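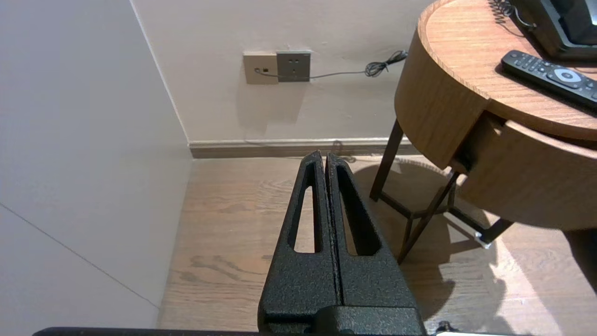 An afternoon at the Karkstead open day

I went to Karkstead in February because a leaflet came through the door, and because I have been to enough of these things to want to know whether they are getting any better. The leaflet promised "a finished home, lived in and ready to look round". Karkstead is an old office building on the edge of town that has been turned into 70 flats, and for one afternoon the owners had opened three of them, along with the entrance hall, the bike store and a laundry on the ground floor.

The fitting out was done by a firm called Mimeo, whose name is on the boards outside, on the lanyards and on the paper cups. You get a cup of tea at the door and a folder. I read the folder on the stairs, as the lift had a queue. It has a good deal to say about calm and light and very little about storage.

Our guide was Pentti Nurmi, who works for Mimeo and was patient with all of us, me included. I say so now as I am going to be rude about some of what he had to show. There were nine in our group to begin with and fewer by the laundry.

The first flat

The one-bedroom flats are all given as 50 square metres. I had a tape measure with me and was asked, nicely, not to use it while other people were in the room. I paced it out and got something a bit smaller, but I have long legs and don't offer that as proof of anything.

The hall is narrow. The kitchen is on your right as you go in, with a hob, a sink and a worktop long enough for a chopping board and a kettle if you like them close together. Nurmi opened every drawer to show that they close softly. They do. So do mine at home, and I got those in a sale. What I wanted to see was the cupboard under the sink, where you find out how a builder works when he thinks no one is looking. It was locked. He went off for the key and came back without it.

The bathroom was fine. I have nothing to say against the bathroom, except that the door opens inwards and the towel rail is behind it.

The living room, and the wall plates

I spent longest in the living room and I'm afraid most of that was in one corner, which annoyed a couple who wanted to look out of the window.

The folder says that "every finish has been considered together". Well, on the back wall there are two plates side by side. The left one is a pale champagne sort of beige. The right one, the power socket, is a much darker metallic grey. They are next door to each other on an off-white wall and they look like they came out of two different boxes. I asked Nurmi if that was on purpose. He said the range is called Trikitz, that it comes in several finishes, and that mixing them is "quite popular". I asked who with. He laughed and said he would find out.

Then there is the cable. A thin dark one is plugged into the small port on the beige plate, and from there it goes straight across the front of the socket and off along the wall to the right, ending in a little tangle just short of the round wooden table. I asked what the port was for and was told "connectivity". I would have thought a firm that has considered everything together might have considered which side the cable was going to go. Swap the two plates and it would run off to the right without crossing the socket at all. As it is, I would be forever moving it out of the way to plug in a lamp.

Somebody in the group said I was being picky, it was only a bit of cable. Fair enough. But this is the flat they want you to see. They had weeks to get it ready and the use of a cable clip would not have broken them.

The floor is wood and I liked it. The skirting is a brownish grey with a pale top edge, and whether you care for that will depend on how you feel about the walls, which are not all one colour either. The one on the left is a pale greyish lavender and the back one is a warm off-white. The folder calls this pairing "dusk and linen". My sister would call it running out of paint. I went back and forth on it while I was there. In soft light it is quite restful, and I can imagine being talked into it, but the same light hides a lot. I would want to see that corner at eight in the morning with the blinds up before I agreed to anything.

There is also a thin line running on a slant across the lower part of the lavender wall. I asked about that too and Nurmi wrote it down. It may be nothing. If I were buying I would want it to be nothing in writing.

The furniture, which you don't get

The furniture is by Bahrami, on loan for the day as far as I could gather, and the round table is one of theirs. It's a sensible shape for a room this size, with no corners to catch your hip on. You can have the whole set left in the flat when you move in for an extra 3,453 pounds. I asked for that broken down by item and there wasn't a sheet. There was a sheet for the cushions.

My advice to anyone going is to try to look past all of it. Ask yourself where your own table would go, and your own lamp, and then look for the nearest socket. I found it hard to do this with someone telling me about linen.

The ground floor

The laundry has a row of machines and a long bench for folding, and it's warm and bright and smells of new rubber. I thought it was the best room in the building. You book a slot, two hours at a time. A woman in our group asked what happens if the person before you leaves their washing in, and she was told there is a policy. She asked what the policy was. It is being drawn up.

The bike store has 18 racks. I will leave you to set that against the number of flats. Nurmi said most people who had put their names down so far did not cycle, and he may well be right, but people do take it up.

The entrance hall has a very large plant.

Would I go back

The building is sound, I think, and it is quiet inside with the doors shut, even with the main road where it is. The flats are small but they are not the meanest I have seen, and the floors are better than I expected. I came away believing roughly half the folder, and that is up on the last one of these I went to.

What bothers me is the gap between how they talk and how they finish. I can forgive a plain flat with plain sockets. If you tell me it has all been thought about, I am going to look at the plates and the cable and the line on the wall – and I am going to wonder what is under the sink.

I've written to Mimeo with four questions: the key to that cupboard, the mark on the lavender wall, a price for the table by itself, and whether buyers can choose one finish for the plates throughout. I had a reply the next morning thanking me for my interest and inviting me to the open day.

Practical notes

Parking is in the yard behind and it fills up by about two. The bus stops at the far side of the roundabout and there is no proper crossing. Take a tape measure and go into the first flat before your group does. The tea is good. The toilet is the one in the second flat, and you have to ask.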